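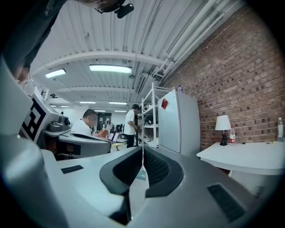
Lutside, 8 de abril

Início | Visitas | Ofícios | Arquivo | Contactos

A oficina de encadernação Kerkus abre as portas ao público duas vezes por ano, uma na primavera e outra em outubro. Fui à sessão da primavera, com inscrição feita pelo telefone, e cheguei antes da hora porque o autocarro que serve a zona industrial só passa de manhã.

A entrada faz-se pelo lado do cais de cargas. Éramos um grupo de 32 pessoas, quase todas da região, e fomos divididos em dois. O meu grupo ficou com Kavinda Bhuiyan, encadernadora da casa, que começou por explicar a diferença entre o trabalho de série e o trabalho de restauro. O primeiro paga as contas: relatórios, teses, livros de atas para câmaras municipais. O segundo ocupa menos gente e demora muito mais.

Passámos primeiro pela costura. Os cadernos são dobrados, prensados e depois cosidos com fio de linho sobre fitas. Kavinda mostrou um volume a meio, com a lombada ainda à vista, e deixou que o abríssemos. Um livro cosido desta forma abre quase plano em qualquer página. Um livro apenas colado resiste, e quando se força parte sempre no mesmo sítio. Alguém perguntou se ainda se justificava coser um livro de atas. A resposta foi que as câmaras o exigem no caderno de encargos, e que os livros de há 66 anos que lá voltam para reparação têm a costura inteira e as capas desfeitas.

A segunda parte foi dedicada às colas. A oficina usa cola de amido no restauro e cola branca no resto. A de amido é feita ali, em pequenas quantidades, e dura poucos dias — no verão, menos ainda. Experimentámos colar uma tira de papel japonês sobre um rasgão. A minha ficou com bolhas. Kavinda levantou-a com um pincel húmido e colou-a outra vez em menos de um minuto.

Seguiu-se a douração, que eu queria ver desde o princípio. Ka-ming Tsang trabalha com ferros aquecidos e folha de ouro, e tem também uma prensa da marca Chang para os títulos mais simples. Os tipos guardam-se em gavetas, por corpo e família. Há um alfabeto que a casa mandou fundir de propósito e a que chamam Latine, usado apenas nas lombadas de pele. Ka-ming gravou um título em cabedal verde e passou o livro de mão em mão. Pediu que não tocássemos nas letras, e houve quem tocasse.

A visita inclui uma pausa com café e bolo seco, servidos na sala de reuniões. Foi aí que se falou de preços. Encadernar uma tese em tela custa 30 euros, com título na lombada. Para restauro não há tabela, é preciso levar o livro e esperar pelo orçamento. Deixei lá um dicionário do meu avô, sem capa e com o primeiro caderno solto, e fiquei de receber notícias por correio.

Duas notas práticas. O chão do cais é irregular e a rampa é inclinada, pelo que convém avisar se alguém for em cadeira de rodas. Não há multibanco por perto, e a pequena loja à saída, com cadernos e restos de papel marmoreado, só aceita dinheiro. Comprei dois cadernos de folhas lisas. As inscrições para outubro abrem no fim do verão.

Partilhar | 32 partilhas | 2 comentários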